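Why Things Grip and Why They Slip

Push a book across a table and then let go. It slides a short way and stops. The thing that stopped it is called friction. Friction is a force that acts between two surfaces when they touch and one of them moves, or tries to move, across the other. It always pulls against the movement.

Where friction comes from

A table top may look perfectly flat. Under a strong microscope it looks more like a range of hills. The bottom of the book has hills of its own. When the two meet, only the tallest hills touch, and at those points the surfaces press together very hard. To slide the book, you have to drag all of those points past each other.

There is a second cause. Everything is made of tiny particles, and where two surfaces come very close, their particles attract each other a little. This is why two very smooth pieces of clean glass can be harder to slide apart than you would expect.

Two kinds of friction

Static friction acts on an object that is not moving yet. Sliding friction acts on an object that is already on the move. Static friction can usually reach a higher value. You may have noticed this if you have pushed a heavy box across a carpet. The first shove is the hardest, and after that the box goes along more easily.

What changes the amount

Friction depends mainly on two things: what the surfaces are made of, and how hard they are pressed together.

Rubber on dry concrete gives a lot of friction. Steel on ice gives very little. Scientists compare pairs of materials using a number called the coefficient of friction. A high number means good grip and a low number means things slide easily.

Pressing harder increases friction. If you stack a second, identical book on top of the first, the force needed to slide the pair is twice as large.

Size matters less than most people think. A brick lying on its wide side and the same brick standing on its narrow end need nearly the same push. The wide side has more area, but the weight is spread out thinly over it. The narrow end has less area, but each part is pressed down harder. The two effects cancel out.

Try it: the ramp test

You need a tray, a ruler, some books and a small wooden block. Ask an adult before using a kitchen tray.

Put the block at one end of the tray. Lift that end slowly and stop when the block starts to slide. Measure the height of the raised end and write it down. Do this 4 times and work out the average. Then cover the tray with a tea towel and start again.

Nadhirah Saragih tested her block on a bare tray and got an average of 17 centimetres. With the towel in place the average was higher, so the towel gave more friction.

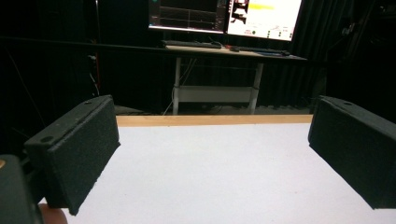
Holding things up

Friction also works upwards. When you pinch a pencil between finger and thumb, gravity pulls the pencil down and friction from your skin pulls it up. If the two forces are equal, the pencil stays where it is. Squeeze less and the largest possible friction drops - squeeze too little and the pencil falls.

The ridges on your fingertips help with wet objects by giving water somewhere to go. Tyre treads do a similar job on a rainy road.

Getting rid of it

Sometimes friction is a nuisance. It wears parts away and turns movement into heat, as you can feel by rubbing your palms together. Oil in a bicycle chain keeps the metal surfaces slightly apart, so fewer of the tiny hills meet. Wheels help in another way, by rolling over the ground instead of dragging across it.

Words to know

Force: a push or a pull.
Surface: the outside layer of an object.
Lubricant: a substance, such as oil, that reduces friction.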